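Vemcombe Unboxed – Rethinking the Small Electronics Box. For our July project we wanted to look at something most of us throw out without a second thought, the cardboard box that a computer mouse comes in. Our team of 3 (with a lot of patient help from our adviser, Maximiliano Saavedra) asked whether a plain brown box with a fold-back lid could hold everything neatly and still be easy to pack again when the mouse goes back on the shelf.

We settled on one order and stuck to it. The instruction sheet goes in first and lies flat, the coiled USB cable goes on the left, and the mouse goes on the right. It sounds almost too simple, but we spent a good many afternoons in the Lirnari room getting there, and we argued about the cable more than anything else!
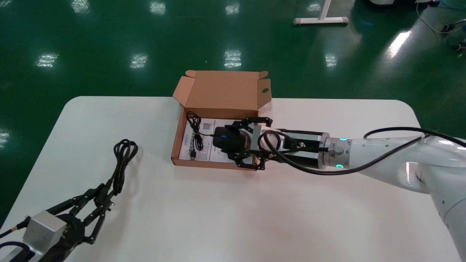
Figure 1. The mouse at the right side of the open box, with the cable coiled on the instruction sheet.

The lid gave us a pleasant surprise. Its tabbed corners looked fussy on paper, but we grew fond of them, and our classmates liked having the lid stay up while they worked. We ran 60 packing trials and wrote up each one in the Babalola notebook – where the cable ended up, whether the sheet wrinkled, and how the lid closed. Next term we would love to try the same layout with a keyboard.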